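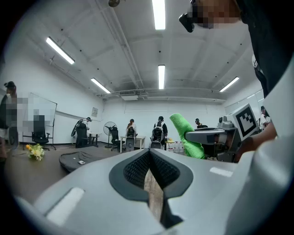
Planting saltmarsh behind a failing sea bank – is it worth trying?

Posted by mudlark_jen in Coast and Estuary

Our parish owns a strip of low grazing at Dirnwood, on the inner side of the estuary. It is 200 metres long and the old clay bank in front of it has been slumping for years. Last October a spring tide came over the top and left salt water standing on the grass for most of a week. The agency has told us the bank is not on its repair list.

One suggestion is to let the tide in through a proper breach and plant saltmarsh behind it. A firm called Wotex has offered us plug plants, mostly cordgrass and sea purslane, 652 in a batch. Another suggestion is to breach it and leave the marsh to come by itself. There is healthy marsh on the other side of the creek, so seed must be floating past.

Has anyone done either of these on a small site? I would also like to know if the grazing tenant can put sheep back on afterwards, and how soon.

greenwood_warden

We did this at Greenwood, on a field a bit bigger than yours. We planted one half and left the other alone. By the third summer it was hard to find the join. Glasswort came in first on the bare mud, then sea-blite, and the purslane followed along the creek edges where the drainage was better.

Height matters far more than planting. If the land sits too low in the tide you will get mudflat, whatever you put in. Get levels taken across the whole strip before you spend anything, and compare them with the marsh over the creek. Old grazing land has often sunk a good way below the marsh outside the bank.

I would be careful about the cordgrass. Common cordgrass spreads fast and can crowd out everything else, and some wardens spend a lot of time digging it up. Ask exactly which species is in the batch.

Sheep can go on established marsh at low numbers, but we kept them off for four years. You also need a dry place they can reach before the big tides.

You will need a marine licence and planning permission for the breach, and probably a survey for water voles in the ditch. Ours took 21 months from first letter to digger.

tidepool98

Don't let them breach it. Once the sea is in you won't get it back. Put some rock along the front and top up the clay.

saltings

Rock on a soft clay bank usually sinks, and the waves scour at each end of it, so the neighbours get the problem – check who owns either side first.

On the original point, dig a few starter creeks before the breach. We didn't, and the middle of our site held water after every tide and stayed bare. The digger had to come back on a Sunday between tides to sort it out, at extra cost. Block the old field drains too.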